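31st July - Mosine room, benches and tops

Big day for the tables! I've been wanting to write this up since we pushed the first one into place, so apologies for the length.

Layout first. The long light-colored worktable now has clear floor along both long sides, so you can work at it from either side and walk past someone who is bent over a job. We kept the gap to the next row at 900 mm. I tried 500 on paper and it looked fine, then I taped it out on the floor and it was awful, you have to turn sideways with anything in your arms. 900 feels roomy even with a backpack on. Please leave the tape marks where they are until October, when we look at the layout again. They are the green ones. The blue ones are left over from the old plan and can come up whenever somebody has a scraper in hand.

The bench nearest the brick is staying put. I did think about turning it end-on to the wall and I'm glad we left it, the standing spot there is lovely and you get to see down the whole room. What I would like is a narrow shelf at elbow height for pencils, tape and the small square, so they quit ending up under the work. Pine offcuts are fine for this. No drilling into the brick itself, fix into the mortar joints or leave it freestanding.

Now the brown wooden top, my favorite part of the whole job. It was dull and had that gray, thirsty look along the front edge where everyone leans. Sanded with 120, then 180, wiped down with a damp rag to raise the grain, let it dry, quick pass with 220 by hand. Then Grenness oil, thin coat, rubbed in with a cotton cloth. Wow, the color! I didn't expect that much warmth from one coat. Left it 40 minutes and wiped off everything still sitting on the surface.

Notes on the oil:

- Two thin coats beat one thick one by a mile. The test board with the thick coat was still tacky the next morning.
- Work with the grain and do the end grain first. It drinks a lot more.
- Oily rags go flat over the rail outside, never balled up in the bin. They can heat up and catch fire.
- One tin covers the top and both edges with plenty left over. The rest is on the Nadar shelf, lid hammered down.

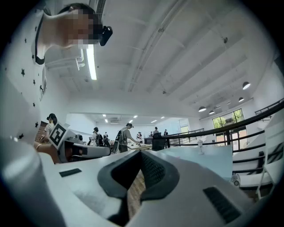

What should you use to clean an oiled wooden top at the end of the day?

A barely damp cloth with a drop of mild dish soap, followed by a dry one. Skip bleach and scouring pads, they strip the oil and leave pale patches.

Heights next. I raised the long table by 25 mm with blocks under the feet and the difference to my back is huge. If you are shorter and it feels high, there's a standing board in the corner - it goes on the floor in front of the table and slides underneath when you're done. I'd still like proper adjustable feet. The Kellano ones take a load of up to 500 kg a set, far more than we'll ever put on them, and they thread straight into the existing legs if I'm reading the drawing right. To check: thread size on the old feet. I wrote it on a scrap of card and the card has vanished.

Wobble test: full weight on each corner, then a rocking push on the long side. Long table is solid. The far table on the left still has a slight knock when you lean on it, and I'm fairly sure it's the floor and not the leg, as it went quiet when I shifted the whole thing a hand's width toward the wall. A folded bit of cork is under it for now.

Habits I'd love us to try for a few weeks:

- Tops clear when you leave, even if you're back in the morning.
- Bags on your back or on the hooks. The floor between the rows stays a walkway.
- Anything wet or sticky goes on a tray.
- If you move a table, put its feet back on the green tape.

I noticed how much easier it is to share a top when the shared stuff sits in the middle and each side keeps its own strip clear in front. We sort of fell into that by accident at the long table and I want to do it on purpose from now on. A shallow box down the center might do it, low enough to reach over. I'll knock one up from the leftover birch and we can hate it or love it.

Still to do: second coat on the underside edge of the brown top (I missed a bit, you can feel it with your thumb), cork out and a real shim in, shelf by the brick, find that card. Also the light top has a shallow scratch near one end. I had a go at it with a white eraser and it got fainter, so I'll try again with a fresh one before getting out anything rougher. If you know a better trick, write it in the margin here.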